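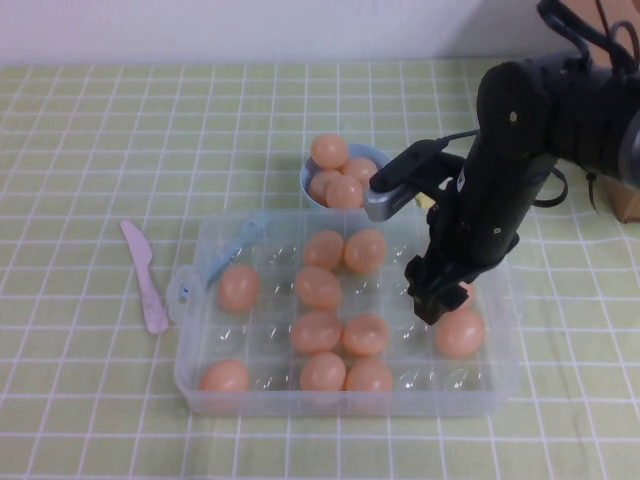

Gripper trials, Clatham bench: gallery

Eggs in the clear tray, two-fingered gripper on the black arm. The fingers are over the egg in the far right column. The bowl behind the tray is where the other eggs are kept.

About these trials

We spent most of July comparing two finger sets on the same arm: the stock pads that ship with the Zelta gripper, and a softer pair molded for us by Sabbagh. The job was the same for both. Pick an egg, set it in a cup, let go, back off. Each finger set got 200 attempts, split over several afternoons, with the same controller settings throughout.

Eggs are a useful shape for this. They have no flat side, they roll if the fingers close unevenly, and in the tray the neighboring cups leave little room for the fingertips.

Notes on the setup

The sensor unit is mounted on the side of the wrist, with its cable run back up the arm. We tried it lower at first and had to move it up after it touched the rim of a bowl twice. Moving it cost us a recalibration and most of a morning.

The tray is clear plastic, and the light bouncing off the empty cups gave the depth readings trouble. Turning down the overhead lights helped more than any filter we tried. The tablecloth with the white grid stayed on the table for all runs. We use the lines to put the tray back in the same place by eye before each set.

Loose items such as the pink knife on the cloth and the blue utensil in the tray are left in for the cluttered runs. For the plain runs the table holds only the tray and the bowl.

Results so far

Stock pads: 73 drops or bad placements. Most were eggs that turned in the grip during the move.

Soft pads: 10 drops in the same number of attempts. They are slower to let go, and the egg sometimes lifts a little with the fingers as they open.

The soft pads pick up dust and need a wipe between sets. We have not tested how long they last.

Next

The same runs will be repeated at the Clukham shop on an older controller. The settings file and the run log are available by request from the bench page.

Gallery 1 of the gripper series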